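Bench notebook, Prestport workshop, back bench
December, started 8.15

Carrying on from last entry (the one with coffee on it). Server strip-down for the Stidevia job. Old box out of their stores, wants a new heatsink, memory checked, fans looked at, then back to them working or with a list of why not. Craig Lennox wants it before the break. Told him probably.

8.20 Lid off. Two thumbscrews plus a catch that sticks. Don't lever the catch with a screwdriver, there is already a gouge where someone has. Push lid FORWARD a touch, then lift the catch, then slide back. Took me three goes to remember.

Dust. A lot. Mostly round the fans and behind the drive cage, grey felt sort of stuff. Took it outside to the step for the blower. Cold. Held the fan blades still with a cable tie while blowing, as per the note on the wall. Came back in and still found more under the riser so went out again. Should have pulled the riser first. Write that on the card.

Order for next one:
- photos of all cabling before touching anything
- riser out
- air shroud out
- fans out
- THEN outside with the blower

8.50 Cabling. Somebody has labelled the drive cables with masking tape and biro and half the biro has gone. Relabelled with the proper printer. Label printer is low on tape, last cassette is in it. Need to order, the 12 mm white not the clear, the clear is useless on black cable.

Front panel lead is very short. Unplug it before moving the cage, it will not reach and the plug is the brittle sort. Ask me how I know (last year, other box, Craig still brings it up).

9.10 Heatsink. Old one was a Pusitz, big lump, spring screws on the corners. Backed off in a cross pattern, a turn each at a time. Didn't want to let go. Old paste gone like chalk at the edges and still a bit tacky in the middle. Warmed it up with the heat gun on low, well back, then a gentle twist and it came. NO pulling straight up, that's how you get a processor coming out with the sink.

Cleaned with isopropyl and the lint free squares. Wooden spatula for the thick bits round the edge. Went through more squares than I like, old paste had crept down over the side. Cotton buds no good, they shed. Binned the buds.

Kept well away from the socket with the alcohol. Squirt on the cloth never on the part.

9.40 Tea. Phone call from Stidevia, could they have it sooner. Said no, nicely.

10.00 Went through the paperwork that came in the crate. Their asset sheet says the box has been up 154 days since the last shutdown which doesn't square with the date on the service sticker but not my problem. Copied both down on the job sheet and left it for Craig to sort out with them.

Also in the crate: rails (one pair, bent at one end), a power lead, a bag of mixed screws. Sorted the screws into the tray. Most are drive screws, a few are the coarse case ones, and a couple I can't place at all. Taped those to the job card. Do not throw away till it's all back together.

10.30 Fans. Spun each by hand. Fan at the far end is rough, you can feel it grinding. Jiang do a replacement, same plug as far as I can tell from the listing, but check the pin order before we order becuase last time it was reversed and we had to move the pins over with a needle. Part number on the job card. Shelf 31 might have one, look there first before spending money.

Looked. Shelf 31 is all keyboards now. Who moved the fans??

10.45 Found them, shelf 8, under the monitor stands. None the right depth. Order from Jiang then. Put a note on shelf 31 saying where the fans went, which I shouldn't have to do.

11.00 Memory. Out one at a time, slot written on a sticky note, note stuck on the bag. Contacts wiped. One had a thumbprint baked on to it that took some shifting. Back in the same slots they came from. Latches at both ends need to click on their own, if you're having to close them with a finger the module isn't down. One slot took two tries. Dust in the bottom of it, blew it out.

Craig's view is that you should swap them round to even out the wear. I don't hold with that. Same slot, same module, then if there's a fault later you know where you are.

11.30 Torque driver. Should be in the red drawer, was in the green. It's set with a bit of tape saying 8 on it and no units. Eight what. Found the sheet for the driver in the folder and reset it properly for the heatsink screws, new tape, with units this time. Please leave it set. If you change it put it BACK.

Bits: the small star bits are going round at the tips. Threw the worst one. Add to order.

12.00 Paste. The tube in the drawer was open at the end and had separated, oily at the nozzle. Binned. New tube from the cupboard. Wrote the month on it. Everyone write the month on it please.

Method, for whoever does the next one:
Heat spreader clean and dry, no fingers on it after the last wipe. Small blob in the middle and a thinner cross out towards the corners. Don't spread it with a card, you get air in. Sink straight down, no sliding about. Screws started by hand on all corners before any of them gets tightened. Cross pattern again. Then the driver, same order.

If you have to lift the sink again for any reason, clean the lot off both sides and start over. Yes even if it looks fine.

12.20 Lunch, cheese roll, at the other bench. Crumbs are the enemy.

1.05 pm. Back on it. Board check before the new sink goes on. Things to look at with the lid off and a good light:

- socket frame sitting flat, screws in it not proud
- load lever, make sure you know which way it swings before you touch it
- memory latches
- expansion slots, anything dropped down in them (found a staple in one on the last job, a STAPLE)
- standoffs, none missing, none extra
- nothing rolling about under the board, tip it and listen 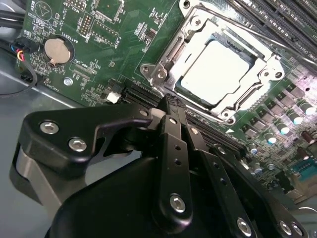
Light matters more than you would think for this. The overhead one bounces straight back off the heat spreader and you can't see a smear or a hair on it at all. Bench lamp down low from the side is the way, smears show up straight away. Bulb in the bench lamp is flickering, spare is in the tall cupboard I think.

The writing on the board by the memory is faint as well. You want to be reading the slot names off the board and not off the sticker in the lid. On an older box from the same lot the sticker was for a different model and I spent half an afternoon chasing a fault in the wrong slot. So: board first, sticker second, and if they disagree write it on the card.

1.40 New sink on. Went down sweet. Fan lead routed round the back of the memory and tied, loosely, tie snipped flush so it doesn't take the skin off anyone.

Shroud back in. It only goes one way but it will pretend to go the other. If you're pushing hard it's backwards.

1.55 First power up, lid off, keyboard and screen on the trolley. Fans full blast then settled, apart from the rough one which carried on moaning. Complaint on screen about the clock, expected, new coin cell needed. Fitted one from the box of them. Clock set. Checked again after a power off and it had kept the time.

2.15 Memory test running. Leave it ALONE, don't borrow the screen. I've put a sign on it.

While that's going: tidied bench. Mat wiped down. Wrist strap tested, failed, wiggled the lead, passed, don't trust it, new one on the order. Old cloths in the metal bin, not the paper one.

3.30 Test at 61 per cent, no errors so far. Slow. It'll be going when I leave.

Screw tray check: nothing left over except the odd ones taped to the card. Still no idea where they're from. Possibly not from this box at all, that bag looked like somebody's pocket.

Rails: tried to straighten the bent one in the vice with wood either side. Better but it still catches at the last bit of travel. Would not put it in a rack with anything heavy. Tell Stidevia they want a new pair, Craig to price.

To order (Craig please do before you go):
label tape 12 mm white
small star bits
wrist strap
lint free squares, two packs
isopropyl, down to the last bottle
Jiang fan, number on job card, CHECK PIN ORDER
coin cells, getting low

Still to do on this one:
finish memory test
swap rough fan when it arrives
load test with the lid on, an hour at least, write temps down every ten mins
rails
new asset sticker, old one came off with the dust
invoice (Craig)

4.40 Blower on charge. Torque driver back in RED drawer. Lamp bulb not done, couldnt find the spare, it isn't in the tall cupboard. If you come in before me, look at the test screen and write down the number and the time on the pad next to it. Lid is on the windowsill behind the kettle.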